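Osevance Folding Cell: Maintenance and Setup Meeting
Minutes

Sunday, July 28, 2024

Present: Evanthia Lambrakis (chair), Rafail Tzavaras, Toivo Tuominen, Anastasia Sfakianakis (minutes)
Apologies: Tomás Mac Suibhne

1. Minutes of previous meeting

Approved with one correction. Under item 4, "left fingertip" should read "right fingertip."

2. Matters arising

The spare gripper cable ordered from Stamatopoulos was delivered and is on the shelf in the parts cabinet. RT has checked continuity on all conductors. The old cable stays in service until it fails inspection.

The torque driver is back from calibration. Item closed.

3. Gripper fingers

TT reported on the finger change. Both fingers were replaced as a pair. The old pair had worn on the inner faces near the tips, and thin hems were slipping out on the lift. Mounting screws were set to the value on the setup sheet and paint-marked.

After the change the closed position was taught again. TT set the stop so that the fingers do not touch when empty. EL asked whether the stop should be tighter for thin fabric. TT's view is that the force limit should do that work and the stop should be left alone. Agreed to keep the stop as set and review it after the next full batch.

4. Wrist camera

The camera view was checked with the gripper over a white towel with a pink stripe along the hem. RT noted that the fingertips fall near the middle of the view from side to side and that both tips are visible, as the hem-finding step requires.
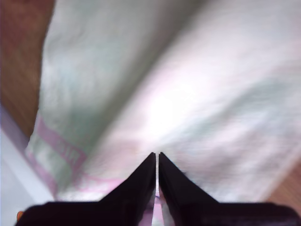

Wrist view, fingertips over the towel near the pink hem stripe. Fabric heavily blurred.

Two points were raised. First, the cloth is too blurred for the weave or the printed pattern to be made out. AS asked if this was focus or exposure time. RT could not say from one picture and will repeat the check with the arm stopped, then at working speed, with the lens lock untouched between the two.

Second, the middle of the cloth is close to pure white. RT proposed lowering the exposure one step at a time and recording the hem detection score at each step. EL asked that the overhead light be left as it is during the test so that only one setting changes.

5. Fold program

Program 131 remains the released version. Program 177 has the slower approach and is for test use only. AS found 177 loaded at the start of a shift and changed it back. Agreed that the program number will be written in the log at every startup, including restarts after a stop.

The Trita controller update is on hold until a full backup has been made and restored once on the bench unit.

6. Routine care

Lint in the gripper base was discussed. The present cleaning interval is 40 operating hours. TT asked for 12 when running towels and no change for flat sheets. Agreed. Vacuum and dry brush only; compressed air pushes lint into the slide. Slide grease to remain Fama, applied thinly with the fingers open.

7. Actions

RT: repeat camera check, arm stopped and at speed, and report both.
RT: exposure test, overhead light unchanged.
TT: revise cleaning card with the towel interval.
AS: add program number column to the startup log.
TMS: controller backup and bench restore.

8. Any other business

EL asked for the old fingers to be kept, bagged and labeled, until the wear has been measured. TT has them.

Next meeting to be set once the camera results are in.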